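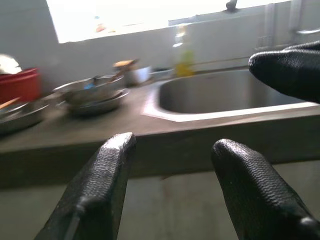 Prekstead Growers' Advice Project
Progress report to the Nirkard Fund, second period
November 6, 2024
Prepared by Gunārs Uibo

The headline figure first, as you asked for it. We have 274 smallholders signed up to the storage advice line, against 194 at the close of the last period. I would not read much into the rise. Signing up means giving a phone number at a market stall, and the stall was handing out seed packets at the time. Of those 274, 155 have listened to at least one recorded message to the end. That is the number I would rather be judged on, and even it says little about whether anyone has changed how they dry or store their cowpeas.

Messages

The recordings now go out in both local languages. The Matar version was redone in October after listeners complained that the speaker sounded like a man selling insurance. Octavio Apaza rewrote the scripts and cut each one by half. Fewer people hang up early, though the messages are shorter, so they would.

Storage bags

The Nistari group received its sealed bags late and after most households had already put their crop away. I am told the bags are "in use". On my visit I saw several in use as rain covers for bicycles. We can't say anything about weevil losses from this group until the next harvest, and I have taken the claim of reduced losses out of the draft leaflet. The supplier's own trial may well be sound, but it was done in a warehouse and our farmers don't have one.

Demonstration plots

We planned four plots and have 2. Goats had the third. The fourth was on land whose ownership is still being argued over, and I have stopped waiting for an answer.

Spending

Under budget on bags and travel, over on airtime. We would like to move the travel underspend across to airtime and need your agreement in writing.

Next period

Octavio will ring a sample of the people who finished a message and ask what they remember of it. We will not be adding new sign-ups until that is done. I know the target in the grant letter is higher, and I would like to discuss whether it is the right target.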